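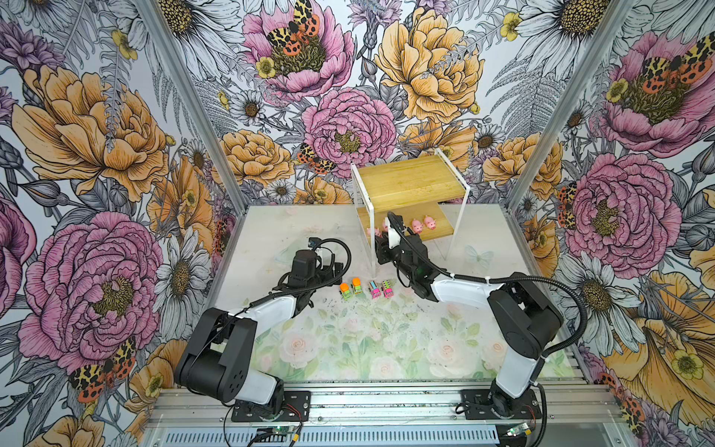

September, by the one who should be packing
3 min read

Tuesday, and I've finally sat down. Tea going cold. So. The move.

We have been in the flat in Fovilthorpe for long enough that I'd stopped seeing any of it, and now I see all of it, because it has to go in boxes. Forty boxes, the removal firm said (Rullis, nice on the phone, bit vague on dates). I've filled 4. Two of those are books I'm not sure I even like.

Kitchen was meant to be the easy one. It wasn't. Why do I own so many lids. No pans for them, just lids. And a bag of birthday candles from who knows when, half of them bent. Kept the candles. Threw out the lids, then fished one back out of the bin because it fits the casserole dish after all.

Paperwork is worse. Gas bills from the old place, a warranty for a kettle that died years ago, every single letter from the dentist. I've got a shredder, a little Tazi thing, and it overheats after a few sheets and sulks until lunchtime. So I shred, wait, make a sandwich, shred. Slow going. The cat from downstairs came in to watch and went off with a bit of envelope.

Money, for anyone who asked: the quote was £2,000 all in, which made me sit on the stairs for a while. Doing it ourselves with a hired van would be cheaper but I remember last time. I remember the wardrobe. Never again with the wardrobe.
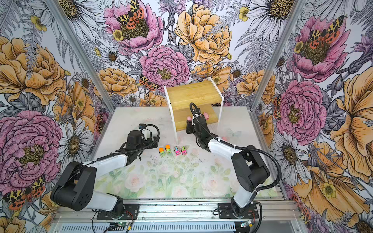 What I'm doing differently

Labels on the sides of boxes, not the tops. You can't read a top when there's another box on it, took me 3 moves to learn that.

One box that goes in the car with us. Kettle, mugs, loo roll, phone chargers, a towel each, biscuits. Last time the kettle was right at the back of the van and I nearly cried.

Curtains. Measure first!! The new windows on Jirkance Road are very tall and ours will stop halfway down like school trousers. Might just pin up a sheet for the first few weeks, the front room looks on to the bus stop and I'm not having the whole queue watch me eat toast.

Freezer. We are eating the freezer. Last night was fish fingers with peas and somthing orange that I think was soup. Tonight is more of the orange.

Plants are going to my sister's until we're settled, apart from the big one on the landing which doesn't fit in her car or, I suspect, in ours. Still thinking about that.

Right, got to ring the water people before they shut. Will try and post again before the interent gets cut off on this end.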